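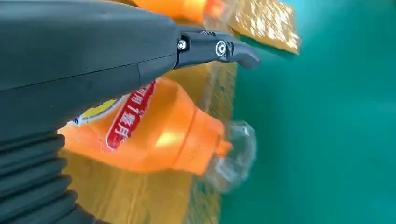 Petro Pavliuk empieza por la cifra que más le preguntan y que menos le interesa: 2647 episodios registrados. «Es el total bruto. Incluye repeticiones, intentos abortados y tomas que luego se descartan. Para entrenar, lo relevante es cuánta variación contiene, y eso no se lee en el total», explica. Pavliuk coordina la adquisición de datos en Grerkex, que desarrolla políticas de agarre para envases de consumo. Su grupo ocupa una sala de la planta de Trurnatstead y trabaja con teleoperación: una persona guía el brazo y el sistema guarda la imagen de muñeca, las posiciones articulares y la apertura de la pinza.

Las botellas tumbadas son, según él, la categoría con peor relación entre esfuerzo y rendimiento. Una botella de plástico brillante devuelve reflejos que se desplazan con la cámara, y un tapón transparente toma el color de lo que tiene detrás. «Sobre un fondo verde, el modelo ve verde donde hay tapón. Si solo le damos ejemplos con tapones opacos, aprende a buscar un borde que en estos casos no existe.»

La cámara de muñeca añade otra dificultad. Va tan cerca de la pinza que el propio brazo ocupa buena parte de la imagen y oculta parte del objeto en el momento previo al contacto. Pavliuk no lo considera un defecto que haya que corregir. «La oclusión estará ahí cuando la política se ejecute. Recortarla en el entrenamiento sería entrenar para otra máquina.»

Gisela Kasten define el protocolo de escena. Cada configuración se graba con 3 orientaciones del objeto principal y, siempre que es posible, con un segundo envase del mismo tipo en las inmediaciones. Kasten insiste en este último punto: «Con un único candidato en el campo visual, la política acierta sin haber aprendido a elegir. Con dos botellas iguales tiene que comprometerse con una y mantener la decisión durante toda la aproximación».

Las etiquetas se dejan como vienen de fábrica, en cualquier idioma y con cualquier alfabeto. El grupo probó a cubrirlas con adhesivo neutro y abandonó la práctica a los pocos días. Kasten resume el resultado en una frase: «La política dependía del adhesivo».

El control de calidad corresponde a Jana Brandes, que revisa los episodios con Garska, la herramienta interna de anotación. Los criterios de rechazo son 9. Los más frecuentes son la desincronización entre imagen y estado articular, la pausa prolongada del operador y el contacto lateral no intencionado. Este último no se elimina, se etiqueta aparte. «Un empujón involuntario seguido de una corrección es un ejemplo de recuperación», dice Brandes. «Tenemos pocos y no se pueden pedir: cuando el operador sabe que debe fallar, falla de otra manera.»

Cada episodio dudoso pasa por 2 revisores. Si discrepan, queda fuera del conjunto de entrenamiento y entra en el de análisis. Brandes admite que el procedimiento es lento y que todavía no ha medido cuánto aporta.

La próxima serie ampliará las superficies de apoyo. Hasta ahora ha predominado el cartón, y Pavliuk quiere incorporar bandejas metálicas y film retráctil antes de volver a entrenar. Queda por resolver la iluminación, que en la sala es fija. Kasten ha pedido lámparas regulables; de momento, las sesiones continúan con las actuales.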